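From: In-ho Hwang
To: Skirkmont Basket Makers list
Subject: Re: Re-handling small baskets - cord or cane?

Babatunde Nnaji wrote in December 2024:

> I have a box of small baskets left over from the Ojo fair and
> nearly all the cane handles have snapped at the rim. The weaving
> itself is fine. Is it worth cutting new cane for something that
> only holds a few sweets, or would cord do? And if cord, how do
> you stop it flopping over?

Oh, do use cord! I've been meaning to write about this for ages and you've given me the push. I moved over to it in June after one too many cracked handles, and I haven't soaked a length of cane for a little basket from that day to this.

My method, such as it is. Cut a piece of cord a good bit longer than you think. Push one end through the weave just under the rim, between two uprights, and knot it on itself. Then do the same on the opposite side, checking the height of the loop before you pull anything tight (I always forget, and end up picking the knot out with a darning needle). A stiff, fairly fat cord will stand up in an arch by itself. The soft stuff flops, so if that's all you have, run a bit of florist's wire up the middle.

For colour I'm completely sold on red. Against brown wicker it looks so cheerful, and you can leave the ends of the little ties frayed, which I like much better than trimming them.
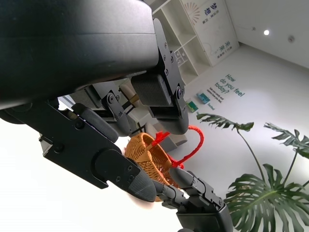
Babatunde has since told me off-list that he tried red on the first 4 and is very pleased, but wonders whether the knots will drag the rim out of shape once there are walnuts in there. I'd go under the rim and the row below it as well, so the load is shared. Mine have held walnuts happily, though I wouldn't try it with a wide, shallow one.

On supplies: the Predano cord comes on a huge reel, over 1,000 metres, so it makes sense to split one. I can bring 2 reels to Vondenska if people want some. Reply to the list with your colour and I'll wind it off on to cards before I come.

In-ho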